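The Bell at Brurnach

When Emil Gasser came back to Brurnach, the first person he met was the old woman from the bakery, and she did not know him. He bought two rolls and paid too much, and she gave him the coins back one by one into his hand, as she had done when he was a boy.

"You are here for the walking?" she asked.

"For the bell," he said.

She looked at him again, longer this time, but a customer came in behind him and he went out.

The bell had hung in the chapel above the village, on the way to the Dasen pass, for longer than the books of the parish went back. His father had rung it each evening in winter, so that people coming over the snow could find the path. After his father died, the family Schwaiger took the work, and after them there was no one. Then the road tunnel was opened and people did not come over the snow anymore.

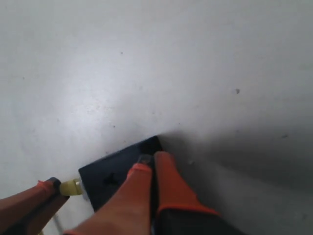
He went up in the afternoon. The path was steeper than he remembered, and twice he had to sit down on a stone and wait for his breath. From the second stone he could see the whole valley, the sawmill, the river, and the school with its new roof. He ate one roll. The other he kept in his pocket, because his father had always kept one for the way down.

The door of the chapel was not locked. Inside it smelled of candles and mice. The rope was still there, tied to the same iron hook, but somebody had put a newer piece at the end of it, blue, the kind that is used for boats. On the wall hung a sheet of paper in a plastic cover. It said that the bell would be taken down in October and brought to the museum in Plondo, where it would be cleaned and shown to visitors. Under this someone had written with a pencil: Who asked us?

Emil read it several times. He had a letter in his jacket from the same museum. They had invited him to tell what he knew about the bell, and they offered 400 francs for it. He had already said yes on the telephone.
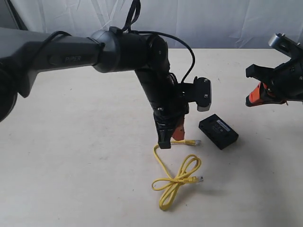
Why did he not tear the letter up? He needed the money, and he also wished that someone would write down his father's name.

He took the rope in both hands. It was getting dark over the pass. He pulled, and for a moment nothing came, only the wood complaining above him, and then the bell spoke, lower than he remembered it. He rang as his father had taught him, slowly, with a breath between.

When he stopped, he heard a dog barking down in the village. In the bakery the light went on, and then in the house beside it. Emil sat down on the step and took out the second roll.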